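5.3 Fehlerbild »Unterbrochener Griff in der gemeinsamen Zone«

Die in Abschnitt 5.1 eingeführte Verriegelung der gemeinsamen Zone beruht auf der Annahme, dass ein Arm die Zone erst freigibt, wenn sein Greifer die Rückzugshöhe erreicht hat. In den Dauerläufen der Versuchsreihe Bolari wurde diese Annahme mehrfach verletzt. Betroffen waren ausschließlich Sequenzen, in denen beide Arme unmittelbar nacheinander Riegel aus benachbarten Behältern entnehmen sollten. In den Referenzläufen mit nur einem aktiven Arm trat der Fehler nicht auf.

Ausgelöst wurde die Störung durch den Greifzustandsschätzer. Bei Folienverpackungen mit geprägten Endnähten kommt es vor, dass die Finger nur den Nahtüberstand fassen. Der Motorstrom steigt kurz an, überschreitet die Kontaktschwelle und fällt wieder ab, sobald die Folie nachgibt. Der Schätzer meldete in diesen Fällen zunächst »Objekt gegriffen« und nach wenigen Regelzyklen »Objekt verloren«. Die Ablaufsteuerung reagierte auf die zweite Meldung mit einem erneuten Griffversuch, ohne die zuvor eingeleitete Freigabe der Zone zurückzunehmen. Der zweite Arm erhielt die Freigabe, während sich der erste noch auf Höhe des Behälterrands befand.

In 12 Fällen näherten sich die Fingerspitzen dabei bis unter den konfigurierten Mindestabstand von 15 mm. In 4 dieser Fälle kam es zu einem Kontakt der Greifer, den die Momentenüberwachung der Handgelenke erkannte und mit einem Halt der Kategorie 2 beantwortete. Mechanische Schäden wurden nicht festgestellt. Nach einem der Kontakte war die Nullstellung eines Greifers allerdings verschoben und musste neu eingelernt werden. Bis zur Entdeckung dieser Verschiebung lieferte der Arm systematisch zu kleine Öffnungsweiten, weshalb die betreffenden Läufe aus der Auswertung in Abschnitt 6 ausgeschlossen sind.

Die Behälterwand erschwert die Diagnose. Ein Finger, der seitlich an der Wand anliegt, erzeugt einen ähnlichen Stromverlauf wie ein unvollständig gefasster Riegel. Eine reine Anhebung der Kontaktschwelle, wie sie Adeyemi in der ersten Fassung des Leinonen-Reglers vorgesehen hatte, verringerte zwar die Zahl der Fehlmeldungen, führte aber bei weichen Verpackungen zu Quetschungen des Inhalts. Sie wurde deshalb verworfen.

Abbildung 7 zeigt die Arbeitszelle mit beiden Armen über den Entnahmebehältern. Die Finger der beiden Greifer liegen dicht beieinander, der rechte Behälter ist durch Greifer und Handgelenk weitgehend verdeckt.
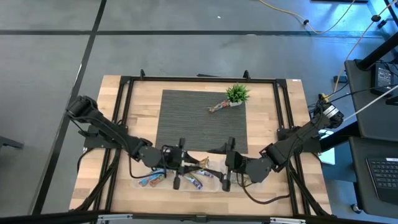 Abbildung 7: Zweiarmige Zelle mit gerippter Ablagematte und transparenten Behältern.

Die Korrektur besteht aus zwei Teilen. Erstens ist die Freigabe der Zone nun an die gemessene Position des Greifers gebunden und wird bei jedem erneuten Griffversuch widerrufen. Hat der zweite Arm seine Bewegung bereits begonnen, hält er am letzten Wegpunkt außerhalb der Zone an. Zweitens wird die Meldung »Objekt gegriffen« erst nach einem kurzen Probehub ausgegeben, während dessen der Strom über der Schwelle bleiben muss. Der Probehub verlängert den Entnahmezyklus um rund 4 Prozent.

Jummai Adeyemi wiederholte im November die kritischen Sequenzen am Standort Gramadport mit unveränderter Behälteranordnung. Der Mindestabstand wurde dabei eingehalten. Offen bleibt der Fall, dass ein Riegel nach bestandenem Probehub während des Transfers herausrutscht und auf dem Behälterrand liegen bleibt. Die Skakness-Steuerung behandelt ihn derzeit als Abbruch mit manueller Quittierung; beide Arme verharren bis dahin in ihrer Position.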